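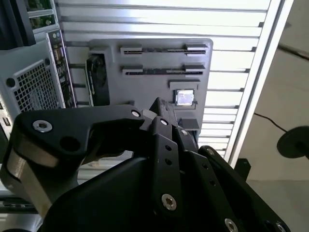

Gray mock motherboard panel on a slatted aluminum rack

Setting up a shared watchlist in Citik

Welcome back! By now you've signed in and picked a profile picture (take your time, there are plenty), so let's get everybody in the house watching the same series without anyone skipping ahead.

1. Open the menu and choose Watchlists, then New. Give the list a name you'll all recognize, such as Sunday Nature Shows.
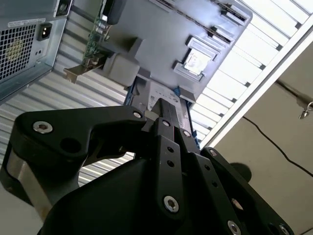
2. Tap Invite and type in each person's email. A list holds up to 9 people, you included, so there's usually room for grandparents too.

3. Add your first series. If it has several seasons, Citik will ask where you'd like to begin, and you're welcome to start in the middle.

Note: Kids' profiles only see titles within their age setting, even on a shared list.

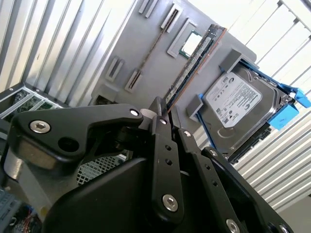
4. Turn on Wait for Me if you want new episodes to stay locked until at least two of you are ready to watch.

Caution: Deleting a list removes it for everyone, and we can't bring it back.

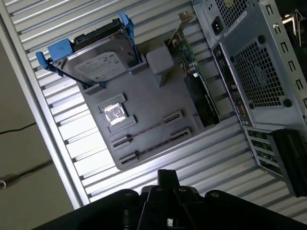

Hard disk drive in a blue plastic caddy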